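학기말 발표회 전에 급하게 올리는 갤러리 페이지. 원본은 동아리 드라이브에 있고 여기는 골라낸 것만. 설명은 짧게 씁니다, 시간이 없어서.

## 시뮬레이션 집기 과제 — 동아리 Kuteck, 봄학기

참가 팀은 Manado, Zetis, Dunstan. 지도는 Ntombi Steyn 선생님. 과제 자체는 단순함. 테이블 위에 물건 여러 개를 흩어 놓고, 팔이 지정된 물건 하나를 잡아서 들어 올리고, 정해진 자리에 내려놓기. 전부 시뮬레이터 안에서만 했고 실물 팔은 다음 학기에.

말이 단순하지 처음 3주는 거의 좌표계랑 싸웠음. 베이스 기준이랑 월드 기준을 섞어 쓴 팀이 있어서(우리 팀임) 팔이 자꾸 허공을 집었다. 선생님이 칠판에 축을 그려 주신 다음에야 풀림. 그날 찍은 칠판 사진은 흔들려서 뺐습니다.

### 물건 세트

공 같은 건 굴러가고, 납작한 건 손가락이 밑으로 안 들어가고, 동물 모형은 어디를 잡아야 할지가 문제. 돌고래가 제일 말이 많았다. 지느러미 쪽을 잡으면 들다가 휙 돌아버림. Zetis는 처음부터 몸통 가운데만 노렸고 Manado는 꼬리를 고집하다가 토요일 연습 때 결국 바꿈. 메쉬 무게중심이 생각한 데랑 달랐던 것도 있음. 충돌 메쉬를 너무 단순하게 깎아 놔서 겉보기랑 접촉점이 안 맞는 경우도 있었고, 이건 다시 만들었다.

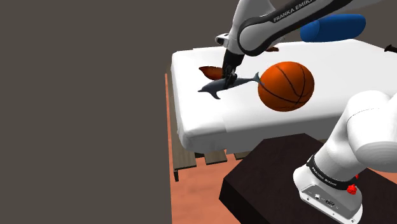 마찰 계수는 세 팀 다 같은 값으로 통일했습니다. 초반에 한 팀이 값을 엄청 올려서 뭐든 풀처럼 붙여 버렸는데, 점수는 잘 나왔지만 선생님이 보시고 바로 원복. 그 뒤로 설정 파일은 공용 폴더 하나만 쓰기로 함. 고치고 싶으면 게시판에 먼저 쓰기. 이거 아직도 안 지키는 사람 있음.

### 숫자 몇 개

세 팀 합쳐서 돌린 에피소드가 1,879개. 그중에 성공 처리된 게 1,033개. 나머지는 놓쳤거나, 옆 물건을 밀어 버렸거나, 시간 초과. 밀어 버린 것만 따로 세 보니까 223개였다. 생각보다 많음. 접근 방향을 위에서 똑바로 내려오는 걸로 바꾸고 나서 많이 줄긴 했는데 물건이 서로 붙어 있으면 여전히 힘들다.

성공 기준은 이렇게 잡음:

- 지정된 물건이 바닥면에서 떨어질 것
- 들고 있는 상태로 2초 유지
- 목표 칸 안에 내려놓기, 방향은 상관없음
- 다른 물건이 테이블 밖으로 나가면 무조건 실패

마지막 항목 때문에 공이 골치. 살짝만 건드려도 굴러가서 떨어진다. Dunstan은 공을 피해서 돌아가는 경로를 따로 짰고, 느리지만 제일 안 떨어뜨렸음. 코드가 꽤 깔끔해서 다른 팀도 가져다 썼습니다. 출처 주석은 남겨 주세요, 부탁.

### 팀별 메모

**Manado** — 시연을 사람이 직접 조종해서 모은 팀. 키보드로. 손목 아프다고 다들 난리였는데 데이터는 제일 고르다. 5월부터는 게임패드로 바꿨고 한 판 모으는 시간이 확 줄었음.

**Zetis** — 잡을 위치를 미리 표로 정리해 두고 물건별로 불러오는 방식. 새 물건이 들어오면 표를 다시 써야 돼서 발표 전날 밤까지 타이핑함. 그래도 돌고래 성공률은 1등.

**Dunstan** — 경로 계획에 시간을 다 씀. 손가락 여는 폭을 물건마다 다르게 준 것도 이 팀이 먼저. 렌더링 설정은 거의 기본값 그대로인데 결과 보는 데는 문제 없었슴.

### 다음 학기

실물 팔 쓰려면 안전교육부터 들어야 합니다. 신청서는 동아리방 문 옆 파일꽂이에. 비상정지 누르는 연습도 포함이라고 함. 물건 세트는 시뮬레이터에 있는 것과 비슷한 걸로 사 모으는 중인데 돌고래를 아직 못 구했음. 집에 안 쓰는 모형 있으면 가져와 주세요, 크기는 손가락 사이에 들어갈 정도면 됨.

새로 들어올 사람들한테. 파이썬 조금 할 줄 알면 충분하고 수학은 와서 해도 된다. 행렬 무서워하지 말것. 설치 안내는 공용 폴더 맨 위에 있는 문서 먼저 보고, 안 되면 저녁 7시 이후에 동아리방으로. 버전은 꼭 문서에 적힌 걸로 깔아 주세요. 최신판 깔고 안 된다고 오는 사람이 매주 있음.

영상은 용량 때문에 따로 올립니다. 발표 자료도 정리되면 같은 폴더에. 오타 보이면 게시판에 댓글로 알려주세요.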